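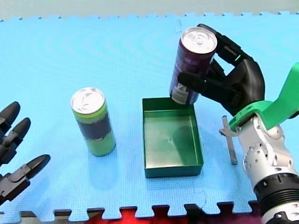 Kusteddale,三月

换域名以后怎样保留旧网址

网站换了域名,旧网址还会在别人的收藏夹、论坛帖子和搜索结果里存在很久。如果旧域名直接停掉,从这些地方点进来的人只会看到错误页。下面的步骤适用于用 Apache 的普通虚拟主机,我的旧站放在 Farkley 的共享空间上,新站用 Plitis 生成静态页面。别的主机面板名称可能不同,做法差不多。

一、先导出旧网址清单

登录旧主机,下载最近的访问日志,再下载站点地图 sitemap.xml。把两边的地址合在一个文本文件里,每行一个,去掉重复的,也去掉图片和样式表。我这一次整理完剩下 2841 行。不要只用站点地图,很多早年的页面不在里面,日志里却天天有人访问。

二、分组

用表格软件打开清单,按目录排序。大多数地址只是域名变了,后面的路径没变,这一类用一条规则就能处理。路径也变了的,例如从 /article.php?id=15 变成 /notes/15/,单独放一组。已经删掉、没有对应新页面的,再放一组。

三、写规则

在旧站根目录找到 .htaccess,先复制一份备份,改名为 htaccess-old.txt,下载到自己电脑上。然后在原文件里写:

RewriteEngine On
RewriteCond %{QUERY_STRING} ^id=([0-9]+)$
RewriteRule ^article\.php$ https://新域名/notes/%1/? [R=301,L]
RewriteRule ^(.*)$ https://新域名/$1 [R=301,L]

顺序要注意,具体的规则在前,通用的规则在最后。第三行目标地址末尾的问号用来丢掉原来的查询参数,漏掉的话新地址后面会拖着 ?id=15。
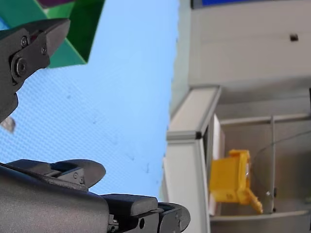 Yasmine Filali 留言:我照着写了,首页能跳,文章页全部跳到新站的 404。后来发现旧程序自己在子目录里还有一个 .htaccess,里面也开了重写,上一层的规则就不起作用了。把子目录里那个改名以后就正常了。建议在第三步前面提醒大家检查子目录。

这一点确实该查。在文件管理器里打开“显示隐藏文件”,逐个目录看一遍,或者用 SSH 登录后执行:

find . -name ".htaccess"

查出来的文件先打开看内容。有的只是禁止列目录,可以留着;有 RewriteEngine On 的才需要处理。

四、已删除的页面

没有对应页面的地址,不要一律转到首页。读者点进来想看某一篇文章,看到首页会以为链接错了。可以返回 410,表示页面已经永久删除:

RewriteRule ^old-guestbook/ - [G,L]

这一行放在通用规则前面。

五、测试

浏览器会缓存 301,改了规则以后看到的可能还是旧结果,所以测试时用命令行:

curl -I http://旧域名/article.php?id=15

有些命令行会把问号当作特殊字符,报错时给整个网址加上引号。

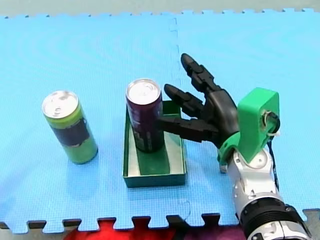
返回的第一行应当有 301,Location 一行应当是完整的新地址。80 端口和 https 都要测。旧域名的证书如果过期,用 https 进来的人在跳转之前就会被浏览器拦住,所以证书要继续续期,不能因为旧站没有内容就停掉。

从三组清单里各抽一些地址来测,带中文的地址也抽几个。如果中文部分在跳转后变成 %25E4 这样的形式,说明被编码了两遍,在那条规则的方括号里加上 NE 即可,写成 [R=301,NE,L]。

还要留意多次跳转。常见的情况是 http 先跳到旧域名的 https,再跳到带 www 的地址,最后才到新域名。浏览器能走完,只是慢一些。主机面板里如果开着“强制 https”或“强制 www”,关掉它们,让规则直接指向最终地址。
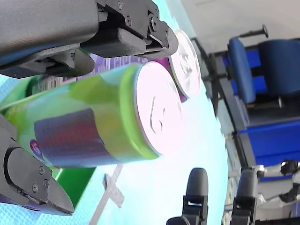
黑色夹爪与两个饮料罐

六、收尾

在搜索引擎的站长工具里提交新站的站点地图,有“更改网址”功能的就用一下。自己能改的外部链接,例如论坛签名、邮件落款,改成新地址。页面里写死的旧域名也要搜一遍,模板的页脚和 RSS 文件最容易漏。

旧域名至少再续两年,主机可以换成最便宜的套餐,只要支持 .htaccess 就够用。每个月看一次旧站日志,把返回 404 的地址挑出来补进规则。改之前照样先备份。

如果加了规则以后整个网站显示 500 错误,多半是某一行写错了。把备份的 htaccess-old.txt 改回 .htaccess 传上去,网站恢复后再一行一行加,每加一行刷新一次错误日志。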